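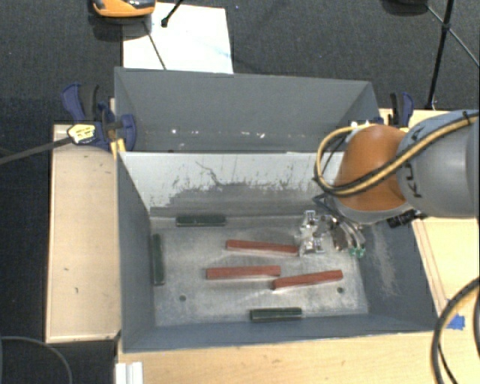 Bin setup as of tonight, three red sticks and three green blocks.

kwak_cell_lead
Mar 23, 2019
Our club is doing the bin clearing task for the spring meet and we are stuck on the sticks. The arm is a KUKA on loan to the department. The rules say every part has to go from the front bin to the rear bin with no human help, and you lose points for each part left behind. Project name is Kwak if you look for us on the entry list.
Green blocks along the walls are a pain but we have a plan for those. The red sticks are the problem. We pick the grasp from the depth image, go down, close, and the stick rolls or slides out of the grip. In our log we have 129 stick attempts and 11 clean picks. Any ideas before we rewrite the whole planner?

torquewrench
Are you grasping at the middle of the stick or wherever the score is highest? In the picture your gripper is next to the end of the back one. A long bar held by the end will twist as soon as it leaves the floor.

kwak_cell_lead
Wherever the score is highest. The middle often scores lower and I don't know why.

torquewrench
Probably the depth data. Bare scratched metal gives you bad returns, and a thin bar doesn't stand up far from it. I would fit a line to the red pixels in the color image, take the center of that line, and use depth only for the height. Red on gray is about as easy as color segmentation gets.

m_ostrich
Disagree with using color. The rules say the part set can change at the meet. We were on team Ferow last September and they swapped the parts the night before. Everyone who had tuned on color was up until morning.

torquewrench
They swapped shapes, they didn't swap colors. I was there too. And they have to get more than 11 before they worry about new parts.

m_ostrich
Two of the shapes also came in white. Check the results page.

torquewrench
OK, I had forgotten the white ones. I still think color is right for a first pass. You can put it behind a setting and turn it off.

hallway_b
Different question. What are the blocks against the walls doing to you? With a block flat against the wall there is no room for a finger behind it. Our club team (Borico) wasted a month on that. We ended up pushing each block away from the wall first with one finger, then picking it. It costs a few seconds per part.

kwak_cell_lead
That is our plan also – push then pick. We haven't tested it much. How hard do you push?

hallway_b
Slow, and stop on force. If you push by position only and the bin has shifted a little, you will hit the wall. Clamp the bins.

kwak_cell_lead
They are clamped.

m_ostrich
I saw that. I would still measure the bin position at the start of each session. Ours moved even with clamps on.

pdq_rowan
I'm on the Vorent team and we had the same trouble with thin bars. It was finger height for us. We were stopping too far above the floor and only pinching the top edge. We lowered the approach by 3 mm and most of the slips went away. Try that before you touch the planner, it is one number.

torquewrench
Be careful with that if your floor height is off by even a little. You can bend a finger.

pdq_rowan
Sure, set a force limit first. I took that as given.

kwak_cell_lead
Thanks. Order for this week then: force limit, lower the approach, then center of the line grasp with color as a setting. Will post the new numbers.

hallway_b
Do one change at a time and log each one separately. We didn't and could never say which change had helped.

m_ostrich
And save the raw images with the log – you will want them when the parts change.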